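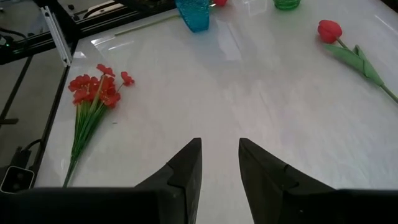 How long should cut flowers last in a vase at home?

A week is fair for most mixed bunches, and carnations or chrysanthemums will often go to 11 days if the water is changed and the stems are cut again.

That is the figure Anca Hodoroagă gives to customers at Grandatier, the flower shop she runs on Adams Street in Sestley. She has been selling flowers for most of her working life, first from a bucket outside her uncle's grocery and later from a stall at the covered market. She took over the shop in April, when Wayne Fothergill retired.

"Wayne left me his cooler and his phone book," she said. "The cooler broke the first month. The phone book is still good."

We talked in the back room while she stripped roses. She works fast and doesn't look at her hands. Any leaf that would sit below the water line comes off, she said, and most people skip that part. "They buy a nice bunch, they put it in straight from the paper, and by the third day the water smells. Then they come back and tell me the flowers were old."

Were they old? "Sometimes," she said. "I buy from a wholesaler like everyone else. If a box sits in a truck too long, I can see it in the necks. I send those back."
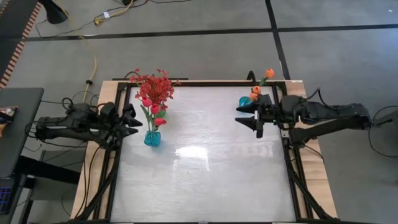

Flowers in a vase at the work table.

Most of her trade is small orders. A bunch for the kitchen is $11, and a funeral spray starts at $90. She used to do a lot of weddings and has cut back to a few each season. The last big one was for Khalil Saliba's daughter, with 80 guests and a hall that had no running water. "We carried it from the church across the road," she said. "My back remembers."

Her delivery driver, Traian Pascu, came in twice while we talked, once for an address and once for tape. He covers Sestley and the farms out toward Tolel, up to 80 miles on a busy day. Anca would like a second van and says she can't pay for one yet.

I asked what she would tell someone who has never arranged flowers and wants to start.

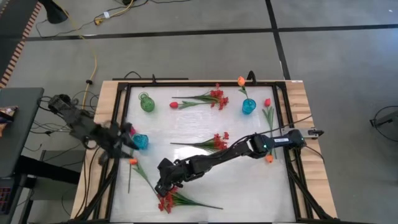
She said to start with fewer stems than you think you need. A single kind of flower in a plain jar is hard to get wrong, and cheap to try again. Small glass vases are her usual advice for beginners, because a wide one needs a lot of material before it stands up by itself. Color in the glass is fine too. A pink bud next to turquoise-blue glass, like the pair in the photo, is a match she would put in her own window. "Don't buy foam," she added. "Learn with water first."

She doesn't sell artificial flowers but has nothing against them. Her mother kept a silk arrangement on the television for years and dusted it every weekend.

The shop closes at five, later before Mother's Day. When I left she was on the phone with the wholesaler about a box of lilies, reading him the order number, 508, for the second time.

Emilian Neagu, 20/11/2018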